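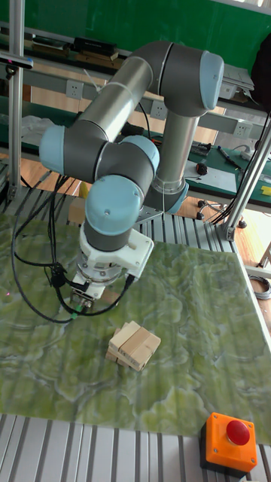 One student on the Plelberg team wrote in the end-of-module survey that the stacking task looked too easy on paper, and that most of the first session went on working out where the gripper should come down. Several other replies made the same point, and it shaped how we marked the work.

Figure 3. The arm and gripper over a small stack of wooden blocks, with the emergency stop at the front of the table.

4.2 Stacking task

The module had 36 students, who worked in teams at a single cell. Each team had five sessions and was asked to write a program that placed blocks in crossed layers, two to a layer. A run ended when a block fell or when 300 seconds had passed. Teams could use the Koskela planner supplied with the course or write their own motion code. Only the Gukden and Tramargate teams wrote their own.

We logged 53 marked runs. Short runs were mostly caused by a poor approach height, which pushed the lower layer out of line before the next block was released. Teams that added a pause above the stack had fewer falls, though their runs were slower. Marks were given for the written account of each fault as well as for the height reached.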